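The Board at the Middle of the Table

By Dalia El Khatib

There is a piece of maple in my house that has never been cut on, and I have come to think of it as the most expensive flat thing I own. It cost more than the rug. The dog is not allowed near it. My mother-in-law once set a mug down on it and the conversation stopped.

I bought it after spending a morning with Lindalva Caldeira, who makes boards in a former feed store in Eddale and sells them under the name Vieira. They are large. They are pale. They are called, on the tag, "surfaces," and the biggest of them goes for 848 dollars, delivery not included. When I asked Caldeira what a surface was for, she looked at me the way a baker looks at someone who wants to know what to do with bread.

"You put things on it," she said.

The American home already has plenty of places to put things. We have counters, islands, coffee tables, nesting tables, the top of the dryer. What we apparently lacked was a second flat thing to lay on top of the first one, and in the last few years the market has hurried to help. There are boards for cheese, boards for butter, boards for letting a roast lie down. Flornus, the mail-order house, gives them two full pages in its December catalog, between the candle snuffers and the slippers.

Caldeira came to all this from kitchen cabinets, a trade she left because of the customers. Boards have customers too, she admits, but they go home sooner. She buys maple from a yard in Truvport and spends a good part of her week turning planks over and looking at them. Straight grain is what most people say they want. What they walk out with is the wavy stuff, the kind that swirls like cream going into coffee, and they pay extra for it without being asked twice.

Then there is the matter of knots. A knot is where a branch used to be, and for most of the history of woodworking it was a thing you cut around and burned. Fabian Hämmerli, who taught Caldeira to glue up a panel and still drops in to disapprove of her clamps, holds to the old view. He will walk the length of the shop to put his thumb on one.

"A knot is a mistake the tree made," he told me. "You don't have to sign your name under it."

Caldeira signs her name under it. She keeps a shelf of boards with one small knot apiece, and they sell first. Jeferson Guerra, who runs the front counter, has watched customers go through the entire stack of flawless ones, sigh, and then pick the one with the spot. He thinks it makes them feel that they chose it. He also thinks it helps them remember which way around it goes on the table, which is the sort of thing you notice after a few years at a front counter.

The finish is its own argument. Caldeira sands to 800 grit, then wipes on two coats, with a sulk in between while the first one dries. Hämmerli would stop much earlier and use oil, and he'd be happy with something dull that you could hit with a cleaver. The Vieira boards come out with a bit of shine, enough to give back a smudge of whatever is standing over them. Mine gives back me, looking for crumbs.

As for what ends up on a surface, the answer varies by household. Guerra keeps his mail on one. Ismael Conceição, a neighbor of the shop who traded a winter of snow shoveling for a second-quality board, gave his to his daughters, who have held it ever since. It has been a parking lot, a hospital and, for one long rainy stretch, the country of France. He has tried to roll out dough on it and was turned back at the border.

I find this encouraging. Children understand a board right away: it is a floor you can reach, with edges, and what happens inside the edges counts. Blocks look better on it than cheese does, and nobody has to wrap them up afterward.

Mine is still bare. I oil it on schedule, I turn it so the sun gets both ends, and I have been meaning to put a bowl on it since spring. First I would need to buy the bowl. Caldeira knows a man.
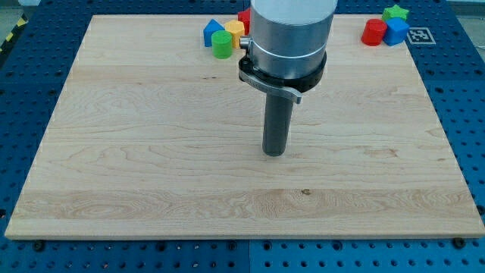 Pale maple with wavy grain and one small knot, with toy blocks along the far edge.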